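Feltix Community > Food & Recipes > Parties and Crowds

Pulled pork for game day, can I make it the night before??

Posted by crockpot_dee

Ok so we're hosting this year, our team is out (don't want to talk about it) but the party is still on. I have 2 bone-in pork shoulders in the fridge and a slow cooker that fits exactly one of them. People show up at 3 and kickoff isn't till way later so food has to sit out and still be good at halftime.

What I want to know, can I cook it all the day before, shred it, and reheat? Or does it go dry and stringy. Last time I reheated in the microwave and it was like eating a sweater. Also do I sauce it before or after. Half my family wants it sweet and the other half wants vinegar and they will argue.

Also if anyone has a slaw that doesnt turn to soup by the second quarter I would love that. Oven is an old Duan, runs hot, if that matters.

Thanks in advance, kind of panicking

Venderska_kitchen
Reply marked helpful

Day before is fine. Better, even. I do it every January for the playoffs and nobody has complained yet.

Do both shoulders in the oven, skip the slow cooker for the cooking part. Salt, brown sugar, paprika, garlic powder, black pepper, rub it on the night before if you can. Big roasting pan, a cup of apple juice or broth in the bottom, foil on tight. Low oven, 300 on the dial, but if yours runs hot go down to 275 and get a cheap oven thermometer. Forget the clock, shoulders do what they want. Done is when the bone wiggles and pulls out clean. Mine are usually ready somewhere past 200 inside on the meat thermometer. One time I pulled it at 302 on the oven and 185 in the meat and it fought me the whole way. Wait for it.

Now the part that fixes your sweater problem. SAVE THE JUICE. Pour everything from the pan into a jar, put it in the fridge, next day lift the hard fat off the top. Let the meat rest 40 minutes, shred it in big chunks not little threads, and put it in shallow containers so it cools fast. Don't leave a giant warm pot on the counter overnight, get it in the fridge.

Game day: meat in the pan, pour a good amount of the juice over, foil on, 300 oven till it's steaming hot all the way through (165 if you check). THEN it goes in the slow cooker on warm with a little more juice. Stir once in a while, add a splash if the edges look dry. The warm setting is for holding only, it won't heat cold meat safely.

Sauce on the side. Two bottles, let them argue. If you sauce the whole pot you're stuck with it and the sugar scorches around the edges.

Buns, toast them. Takes a minute under the broiler and they don't fall apart. Watch them though, I've burned so many

tailgate_ron

I just dump a bottle of sauce in and cook it on low all day, comes out good. Never measured anything. Drain it first or its soup. Some root beer is good too, not diet.

Get more buns than you think

flokent_lunchlady

Agree with most of what Venderska said, esp the juice. I'm only here for the slaw.

Shred the cabbage (green, some purple if you like but it bleeds pink into the mayo), toss with a big spoonful of salt, let it sit in a colander for an hour. Rinse it good, squeeze it in a towel, really squeeze. Keep it dry in the fridge in one bag and the dressing in a jar. Mix right before people eat. Mayo, cider vinegar, a bit of sugar, celery seed, pepper. No extra salt till you taste, the cabbage hangs on to some.

Put out half and keep the other half cold, swap bowls at halftime. Mayo stuff shouldn't be out more than a couple hours anyway.

For the vinegar people: cider vinegar, red pepper flakes, spoon of brown sugar, salt, shake it up in a jar the day before. Gets better overnight. Goes on the slaw too if somebody doesnt do mayo.

Oh and pickles. Lots of pickles, the sandwich kind, drain them or the buns go soggy

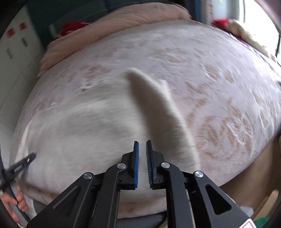
Can I freeze the leftover pulled pork, and how long does it keep?

Freeze it flat in zip bags with a few spoonfuls of the pan juice and use it within three months for the best texture. In the fridge it keeps three to four days. Thaw overnight in the fridge, then reheat covered till it's steaming.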